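2021-09-15

I've been trying to get our household down to one drawer of kitchen tools since February. The rule was that anything that didn't fit in the drawer had to be used every week or leave the house. I'm most of the way there, so I'm writing down how it went, mostly for Pushpa Kashyap, who asked me twice and got a vague answer both times.

We moved into the Rimwood apartment with 3 boxes marked KITCHEN MISC. None of them got fully unpacked. The drawers in this place are shallow, and the one next to the stove sticks if you put a ladle in it. So the ladle lived on the counter, and then the whisk joined it, and by winter I was moving a pile of things every time I wanted to chop an onion.

The first pass was easy. Out went the duplicate peelers, the garlic press with the bent hinge, a melon baller I don't remember buying, and the apple corer. I kept the good knife, the bread knife, one peeler, the box grater and the tongs.

The second pass took until summer. These were the things I used a few times a year and felt bad about. I put them in a box in the hall closet with the lid on. If I went and got something out, it could come back. What came back:

- the rolling pin
- the fine strainer
- the meat thermometer (Furex, old, still reads right against boiling water)
- the potato masher, which then went back in the box

Everything else I gave to Renu Gautam, whose son was moving into his first place. She took the box without opening it. I heard later that he kept the pastry brush and the lemon squeezer and passed the rest along.

I did look into buying a drawer organizer. Parnix makes a bamboo one that expands, and I measured for it twice, but the drawer is 383 mm deep inside and the organizer is longer than that. I ended up cutting down a shoebox lid and a piece of stiff card. It looks like what it is. It has held up through the summer and I've only replaced the card once, after a soy sauce spill.

Spoons were the hardest category. I cook with the same wooden one almost every night, and it's worn flat on one side from the bottom of the pot. My mother's serving spoons I don't cook with at all, but they're staying. The plastic ones I go back and forth on. They weigh nothing, they don't scratch the nonstick pan, and they stain the first time they meet turmeric.

Chopsticks I thought would be a problem and weren't. We had a fat bundle of the takeout kind with a rubber band around it. I kept a few proper pairs and used the rest as plant stakes for the tomatoes on the balcony. They rot at the bottom after a couple of months, so don't count on them for anything tall.

What I didn't expect is how much of the clutter was never tools. Once the drawer was sorted I found it had also been holding birthday candles, a bike key, the manual for a Marchuk rice cooker we gave away, and a bag of twist ties. The twist ties stayed. The bike key turned out to fit nothing we own, though I'm keeping it until we've checked the lock in the basement – it may be the one the last tenant left.

Next is the cupboard over the fridge, which I can only reach from the step stool. I know there's a fondue set up there. I'd like to have it done before the holidays, when people bring food over in containers and leave without them.

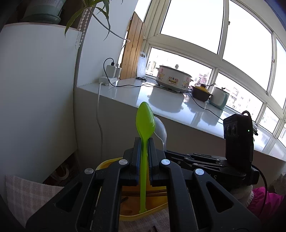
The containers are a separate problem. I've started writing names on the lids with masking tape, and so far two have gone home.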